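Sports Writing, Unit 5: Covering the Awards Race
Handout for the second half of the term

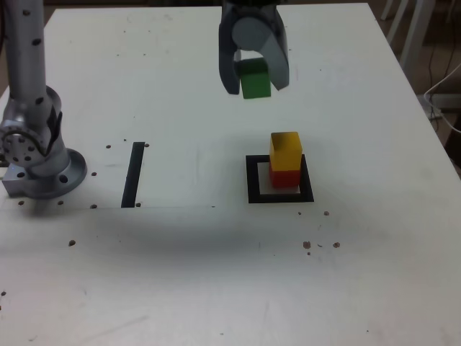 A green cube held above a white tabletop.

OK, so last time we did game stories, and most of you got the score into the first paragraph (thank you!). This unit is about the stories you write when there's no game at all – the end-of-season awards. I covered these for years at a small paper and I still think they're harder than a playoff final.

Start with the ballot. Before you write a word, find out who votes, when the votes are due and whether the playoffs count. In most leagues they don't, and every June I'd get angry mail from readers who thought a hot playoff run should have won somebody the trophy. Put the voting deadline in your story. One line will do.

Next, the numbers. Pick two and stick with them. I have a draft from an old class with 134 words of statistics before the first verb, and I read it aloud every year because I'm mean. If a goalie's save percentage is the reason he's in the race, give me that and how many games he played, then go talk to somebody who had to shoot at him.

Watch your verbs too. A finalist is "named" or "announced." A winner "wins." Please don't write that a player "captured a nomination," it makes me itch.

We'll use the made-for-class Lemieux packet for practice. Sorry, I know the name is confusing – it's what the copy shop called the folder and it stuck. It has season stats for 4 defensemen from the Clodanero club, plus a page of quotes. Two of the quotes say the same thing, so choose one.

For next class:
Read the packet, including the back pages.
Write a finalist story, 5 paragraphs, with the news in the first one.
Write a headline that fits on one line.
Bring a printed copy, double spaced.

If you missed the Noka reading on preseason predictions, get it from the shelf by my door. We'll get to columns after this, and you can have all the opinions you want then. Keep them out of this one.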